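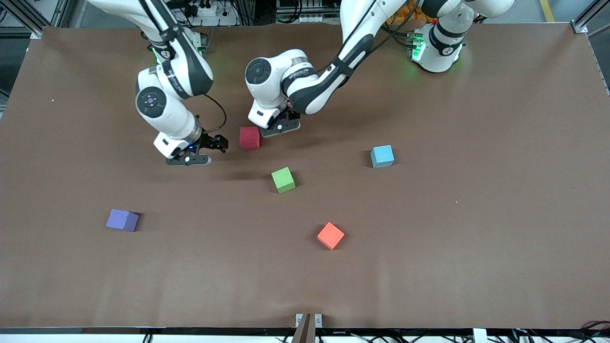 Fig. 1. Foam cubes on the brown cover, dark red one near the middle.

Home | Projects | Student Reports | Labs | Contact

Table Surfaces and Foam Cubes: Short Report
Ffion Prydderch
Jun 12, 2018
Shares 90 | Comments 2

What I wanted to know: which table cover makes it easiest to tell foam cubes apart by color, and does the cover stay put. Started from the Curkby sorting activity, where people lay the cubes out anyhow and then group them. On the old white table top there was so much glare that the lighter colors washed out. People kept asking me which was which.

Covers tried
Holten white, glossy. Marnmont gray. Plain brown, matte. No brand on the brown, it was left over on a roll in the supply closet.

Method
Cubes scattered, no pattern. Person looks away, looks back, names the color I call for by pointing. I write down right or wrong. 100 tries on each cover, same lamps on, same blinds down. Did the white one twice becuase I lost the first sheet. First set not used.

Results
Brown: 90 right out of 100. Gray close behind, white clearly worst. Most of the misses on brown were the dark red cube. Dark color, dark-ish background, and if it has a shadow next to it the edge goes soft. Might be fixed by just moving the lamp but I ran out of time for that.

Wrinkles
The brown doesn't lie flat. Light creases, worse toward the far side and along the sides. I thought the cubes would rock on them. They didn't, at least not so I noticed, foam is forgiving. Where the creases do matter is in shadows, they make little bands of shading and one person read a band as the edge of a cube. Pulled the cover tighter after that and clipped it. Came back partly wrinkled by the next morning anyway.

Cubes
Matte foam, all near enough the same size, so size gives no hint and its only color doing the work. Good for this test. They pick up lint though. Wipe with a dry cloth, not the wet wipes.

Problems
Only a few people took part and they knew each other. Order of covers was not mixed, everybody got white first, so some of the improvment is probably practice. Ekwueme method sheet says to shuffle the order. I read that page after.

Next
Shuffle the order. Swap the dark red for something lighter and see if brown goes up. Iron the cover, low heat, with a towel over it?

Views 2,497

Recent reports
Drying Times for Poster Glue
Which Lamp for Room 501
Shelf Labels People Can Read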